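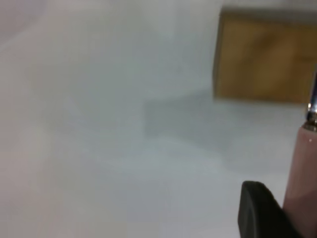

Figure 3. Wooden block on a white surface.

4.2 Surface wear in shared workrooms

The survey covered 38 workrooms in Urkstead and Garside, all fitted out after 2000. Each room was inspected once in the morning, before use, and once at the end of the working day. Inspectors recorded scratches, stains and edge damage on a standard sheet, following the method set out by Eskola in the earlier Durkitz study. Light-colored tabletops received more stain reports than dark ones, although the difference was small in rooms with a written cleaning schedule.

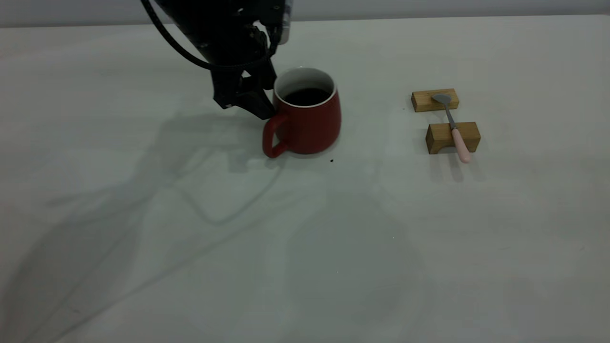 Drinks were allowed at the table in most of the rooms surveyed, and managers seldom saw a reason to change this. Of the users who returned the questionnaire, 87 percent said they would wipe up a spill at once if cloths were kept within reach. Far fewer knew where the cloths were stored. Edge damage followed a different pattern – it was most common beside doors and in narrow aisles, where chairs were pushed against the table. Room age had little effect on either measure. Results for the Garside rooms are given separately in Section 4.3.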